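4.2 Getting the hands and the head to agree

I'll admit I thought this part would be easy. We had marker cubes on both hand-held grippers, we had a head camera looking down at them, and we had a detector that Beat Hauser had already tuned for the Tirkar trials. So the plan was simple: find the cubes in the head view, get a pose for each wrist, and hand the poses to the planner. I gave myself an afternoon for it and was still at it in February.

The first problem was face flipping. When a cube shows you one face nearly straight on, there are two poses that explain the corners almost equally well, and the solver hops between them from frame to frame. With three faces showing it behaves much better, and tabletop work seen from above is kind to us in that way. Figure 2 is a head view from the squeegee task, with three faces in view on each cube and the squeegee held in the left gripper.

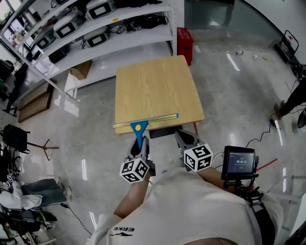
What we ended up doing is pretty dull. All visible faces go into one joint fit (no per-face poses, no averaging of rotations, which I tried first and regret), and the result is checked against the last accepted pose. If the rotation jumps by more than the wrist could plausibly manage at 30 frames per second, we drop the frame and let the filter coast. Coasting is capped at 200 ms. After that the tracker says it's lost, and the planner has to cope.

Nadja Eder argued for a longer cap, and for slow wiping motions she was right - the filter drifts very little when the hand moves in a nearly straight line. But the turn at the end of a stroke is where the cubes tend to get hidden by a sleeve or a forearm, and that's also where a constant-velocity guess is at its worst! We kept the short cap.

The second problem was the tool. A wrist pose tells you where the gripper is, and a long handle can still pivot in the jaws. Nhàn Phan's fix was to treat the grasp angle as one more unknown and estimate it from the gripper's own camera, where the jaw pad stays put in the image and anything sticking up past it is easy to fit a line to. The background is another matter (Figure 3, gripper view): shelves, stairs and railings are full of long straight edges. 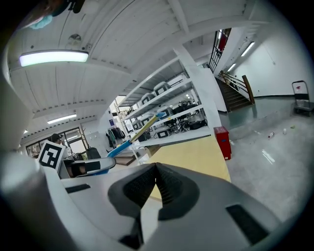 So the line fit only gets to look at a wedge that starts at the pad, and it only trusts edges that stay fixed relative to the pad while the hand moves. Shelf uprights slide through the wedge and get voted out. Tool edges stay. It needs some motion to work, so when the hand is still we simply hold the last angle.

I should be clear about what this doesn't do. If the tool slips in the jaws while the hand is also at rest, we miss it until the next move. Eskil Fjeld has a patch in Kuster that watches for sudden changes inside the wedge, but it fired on shadows too often for us to switch it on here. All the results in Section 5 were run without it.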